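Maham Khattak
March 9, 2020

Every few months somebody sends me a video of a robot doing laundry and asks if I'm worried. I ran the wash-and-fold counter at a place in Brenville for years, so I guess I'm the person you send it to. Short thread. (Medium thread.)

First thing I do is look for the speed label. It's down in a corner, tiny, and it says something like 20x. Then you do the arithmetic and the towel took longer than my lunch.

Second thing I look for is how the towel starts out. If it's lying flat and square on a clean table, the hard part got done before the video started. Somebody's hands did it.

At the counter nothing ever came to us flat. It came in a bag, in a ball, with a sock inside it. You grab, you shake, two corners fall into your fingers, done. I could do it while arguing with a customer about a missing button.

Skenwood put out a press release in July saying home folding was "a solved problem in the lab." I wrote and asked which lab, and what was in the basket. Got back a very nice brochure.
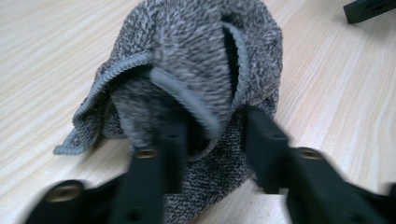
My rule for these demos is to skip the shirts and ask about rags. Shops go through rags all day and so do kitchens, and they're the first thing I'd hand off if I could. But take a gray microfiber cloth that's been dropped in a heap. Where's the edge? The stitched hem goes up over one side, curls back in on the other, and there's a black gap in between where the layers come apart. You have two fingers and you need a corner. One is poking out low on the left, kind of twisted, and I'd go for that one, but I couldn't swear the fold opens from there until I'd lifted it.

And I'd know in half a second once I lifted it. I'd feel it. That's what I never see talked about in the brochures, how much of folding is feeling the weight swing around.

Kamran Rana fixes packaging lines and thinks I'm being a grump. His argument: people said the same about sorting parcels. Fair. But a parcel has the same shape when you put it down as when you picked it up.

He also says it doesn't have to be fast, it can run all night while you sleep. OK, but then it has to not jam all night while you sleep. Our big dryer couldn't manage that and all it had to do was spin.

Numbers, for people who like them. My last full week at the counter we folded 1,273 pieces. That was 2 of us, plus a radio. A Bunnag sales guy once told me their machine would do almost 500 a week "under good conditions." I asked him to describe the conditions. Pre-sorted, one size, one fabric, fed in by a person.

So you buy the machine and you keep the person. I've seen that movie at the self-checkout.

I'm not saying never. Gristum has a clip where the arm misses a washcloth, goes back, misses again, and they left it in. No music. I trusted that clip more than all the others put together, and I'd like to see the long version if anyone has it.

What would change my mind: one bag, tied shut, mixed load, filmed at normal speed from the knot to the stack. No cuts. I'll supply the bag.

Replies are open. Please do not send me the shirt one again, I have seen the shirt one.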